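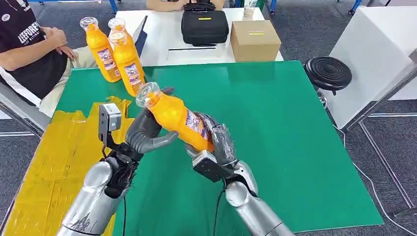
Two-handed pick on the orange juice, green mat bench.

Equipment round – where we're at

Quick one this month, the quotes landed late and I'm writing this between meetings. Some of you have been asking what happened to the July wish list. Short answer: most of it's gone. Longer answer below.

We went in asking for a second two-armed unit plus spares. The second unit is off the table till next year. Everyone who's seen the Neva price will understand. So the plan now is to look after the one we've got, and spend on the bits that wear out or hold us up.

Hands first. Rekha Shetty has been through the service log and the fingers are by far our biggest cost. Bottles are hard on them – round, slippery labels, and they roll. Kokkonen quoted $3905 for a refurbished pair, fitted, with a year's cover. Mevero came in cheaper but no cover and we'd be doing the fitting ourselves. Rekha wants Kokkonen. So do I. Berwyn Vaughan still thinks we should hold one spare hand on the shelf and send the worn one away as needed, he's putting numbers together on that.

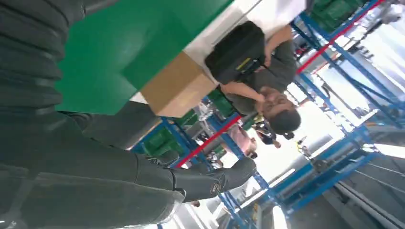
Sleeves and cables next. Arm sleeves are a consumable, pls stop treating them like they aren't. They go in the yearly budget from now on, own line, not out of the repairs money. Same for wrist cables. If you find one rubbing, log it the same day. We paid for a rush delivery twice this year over a cable anybody could of ordered in advance.

Test stock. Sounds silly but it adds up. Aishwarya Raju has set aside $400 for bottles, boxes and tape through to the end of the financial year. Receipts to her, not to me. Please buy the same sort of bottle we've been using, at least untill the current set of runs is done. A different cap or a different label colour and half the comparisons are no good to us.
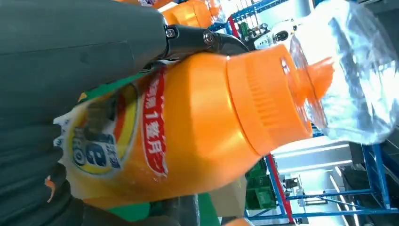 Wrist cameras – we asked Curimeo for a price on 12 and got told the lead time before we got told the price, never a great sign. Harish Unnithan reckons 4 is enough to cover failures if we clean the lenses properly and quit swapping modules between arms. Going with Harish's number. The rest can wait.

Lighting. The window end is still a pain for the wrist views, bright glare behind the racks of an afternoon. Blinds are a building cost, not ours, and I've put the request in twice. If it's knocked back a third time we'll pay for a roll of film and do it over a weekend.

Benches and mats. No new benches. New edge tape yes, it's cheap and the present lot is badly wrinkled. Whoever lays it, take the old strip up first. Don't go over the top again.
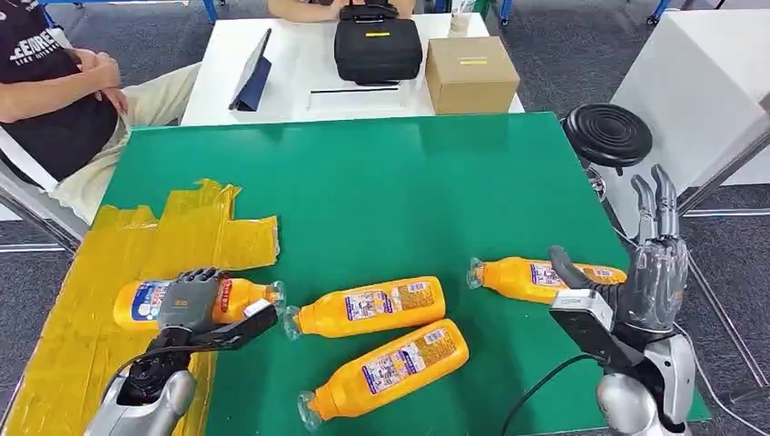
Training time also needs to be in the budget, and it never is. Nurhan Yalçınkaya has asked for two paid half days per operator before anyone new goes on the controls. Fair ask. It's pencilled in but comes out of the same bucket as the cameras, so if we go over on one the other shrinks.

What I need from you:

Anything you want bought before the break, to me by 1st December. Yes I know it's a Sunday, so really the Friday before. Item, supplier, price, and what stops if we don't get it. One line each is fine. No "misc".

Anything over the small purchases limit needs two quotes, even when there's only one supplier you like.

Berwyn's spare hand numbers will go round seperately.

Contact: equipment desk, ground floor office | © Workshop Newsletter, all rights reserved | Back to top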